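„Ein Zertifikat für den Arm sagt mir über die Zelle gar nichts“

Ewan Ruawai prüft Arbeitsplätze, an denen Menschen und Roboter sich einen Tisch teilen. Ein Gespräch über Normen, Simulationen und das Wort „kollaborativ“, das er am liebsten aus jedem Angebot streichen würde.

13. August 2026

Ewan Ruawai hat das Lastenheft von Gidum ausgedruckt, 246 Seiten, und legt es mit dem Rücken nach oben auf den Tisch. „Das Wort sicher kommt darin ständig vor“, sagt er. „Ich habe beim Lesen irgendwann aufgehört, es ernst zu nehmen.“ Seit 18 Jahren begutachtet er Anlagen, zuerst beim Büro Sydorenko, inzwischen auf eigene Rechnung.

Sein Ärger richtet sich weniger gegen die Normen. Die hält er für brauchbar, wenn man sie liest. Ihn stört, was daraus in Verkaufsgesprächen wird. „Da heißt es: Der Arm ist kollaborativ, also brauchen wir keinen Zaun. Welcher Arm? Mit welchem Werkzeug, über welchem Tisch, bei welcher Geschwindigkeit? Bewertet wird die Anwendung. Wenn vorne ein kantiger Kasten hängt, hilft mir die schöne runde Verkleidung am Ellbogen wenig.“

Bei Gidum geht es um eine Station, an der Kabel in ein Gestell gelegt werden. Geplant wurde sie vollständig in der Simulation, und an der Simulation hängt inzwischen auch ein Teil der Dokumentation. Ruawai sieht das mit gemischten Gefühlen. Reichweiten prüfen, Bahnen vergleichen, Engstellen finden: dafür nutze er solche Modelle selbst.

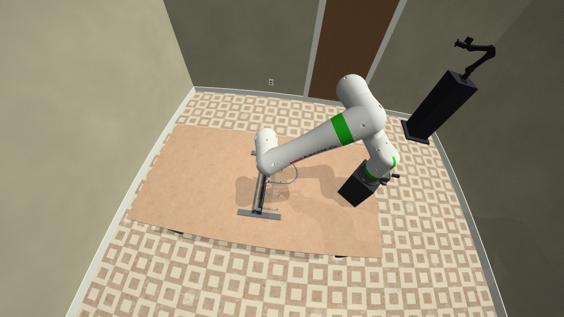

„Nur ist ein Modell immer aufgeräumt“, sagt er. „Ein Kabel liegt im Rechner so, wie die Software es hinlegt. In der Halle ist es verdreht, steif vom Lager, und jemand greift hinein, um es zu richten. Genau diese Hand fehlt mir in den Unterlagen.“ Einen Rechenlauf mit 40 fehlerfreien Durchgängen habe man ihm als Nachweis vorgelegt. Er habe zurückgefragt, wie oft darin ein Mensch vorkomme. Die Antwort steht noch aus.

Was verlangt er stattdessen? Ruawai wird an dieser Stelle erstaunlich knapp. Eine Risikobeurteilung, die auch Störungsbeseitigung und Umrüsten umfasst. Gemessene Kräfte am aufgebauten Arbeitsplatz, mit dem Werkzeug und dem Werkstück, die später im Einsatz sind. Und eine Regel, wer nach einer Änderung am Programm neu freigibt. „Bei der Hälfte der Betriebe steht dort niemand. Oder eine Abteilung, die es nicht mehr gibt.“

Von der hauseigenen Richtlinie des Integrators Brorance, die gerade überarbeitet wird und im Oktober erscheinen soll, erwartet er wenig. Der Entwurf enthalte eine Prüfliste mit 100 Punkten. „Die wird an einem Nachmittag abgehakt, und danach hat keiner mehr die Anlage angeschaut. Mir wären weniger Punkte lieber, dafür mit Messwert und Unterschrift.“

Ob das den Betrieben nicht zu teuer werde? Er zuckt mit den Schultern. Bei Barley habe man wegen seiner Messungen die Geschwindigkeit gesenkt und sich beschwert, die Taktzeit sei nun schlechter als im Angebot. „Dann war eben das Angebot falsch“, sagt Ruawai. Ob die Station bei Gidum seine Unterschrift bekommt, will er erst entscheiden, wenn sie steht.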